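**Progress report to Geagea, August 30, 2024**

The security review of the Vulska booking system began in May and remains within budget. Wissam Srour's team has tested 17 hosts at Brinddale and found default passwords on 5 of them.

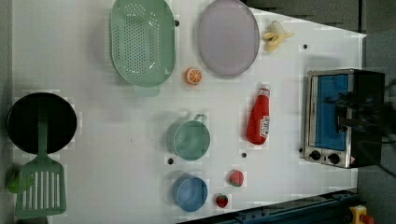 All 5 have been corrected – retesting is complete. Imad Karam has asked for a further check of the backup server.

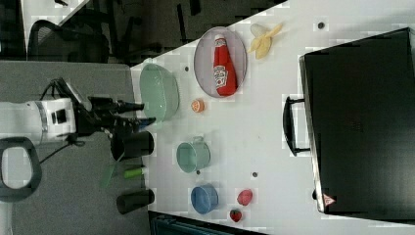 ## Next period

- Retest the Wosard login page
- Deliver staff training at Brinddale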